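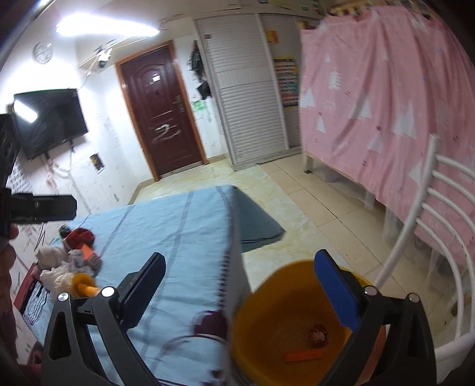

Fandmont, Oct 16, 2025

Notes from the Wamwood visit, for those of you who went and for the handful who had a lab clash and couldn't. I've typed these up from my own scribbles plus what Warrick Rakena told us over lunch, so if you wrote down something different, tell me and I'll fix it before the review session.

First, the thing most of you asked about on the ride home: why hand-held grippers? We spent all of week five on arms, joints and controllers, and then we go on a visit and half the demonstration is people walking around squeezing things by hand! I loved it, personally. The idea is that the fingers are the part that has to learn how to touch the world, and you can carry the fingers anywhere. A full arm needs a bench, power, a safety zone and somebody watching it. A pair of grippers goes into a bedroom with bunk beds and a tiled floor, and you can be tidying the bed a few minutes later.

Look at the grip on the orange bucket. One finger is on each side of the rim, and the blue pad is pressed against the inner wall. This is the pinch-on-a-rim grasp from handout 4 (the one with the coffee mug sketch that I drew badly). A bucket is a nice object for it because the wall is thin and the opening is wide, so one finger can get inside easily. The bucket is also tilted, and that's worth a minute of your time. When you hold a container by one point on the rim, its weight wants to swing around that point, and anything inside can slide and shift the load. Hold on to that thought for problem 2.

The other hand has a gripper too, over on the left, pointing in above the small stuff on the bed. Warrick calls this "hold and fetch": one side keeps the container, the other side does the picking. People do it all day long without thinking (try clearing your desk into a trash can with one hand behind your back and you'll see how much the lazy hand was doing). For a robot it means two plans that have to agree with each other, and we'll get to that properly in April.

Now the objects. Crumpled plastic bags, a bunched cloth, a small box, a funnel-shaped thing on its side, a notebook standing on edge. Every one of those wants a different grasp. The box is the easy one. The bags are miserable, as anybody who tried the practice table in the second room found out, and I include myself. My best attempt picked up a bag, dropped it, and then picked up the tablecloth instead. The notebook is sneaky: standing on edge it's a lovely target, and if you knock it flat you've suddenly got a much harder problem.

Some numbers from the talk, which several of you missed while looking for the restroom. The Trikulow set they showed us has 3,488 recorded tasks in it, collected in 51 different rooms. Of those, 445 are two-handed container tasks like this one. Warrick said he'd happily trade some of the easy ones for more of those, and somebody (was it you, back row?) asked whether more rooms would help more than more tasks. Great question, and he didn't have a firm answer. I don't either. We'll argue about it in class.

Problems for next time:

1. Pick any three objects from the bed and say where you would put each finger and what could slip.

2. A bucket is held at one point on its rim and a heavy object is dropped in on the far side. Sketch the forces. Does squeezing harder fix it? What else could you do?

3. Write down the steps for putting the cloth in the bucket using two grippers. Mark every step where one hand has to wait for the other.

A page each is plenty, and drawings are very welcome. Warrick has offered to look over the best answers to problem 3, so please write your name on yours this time! Visitor badges that went home in pockets can go in the tray outside my office.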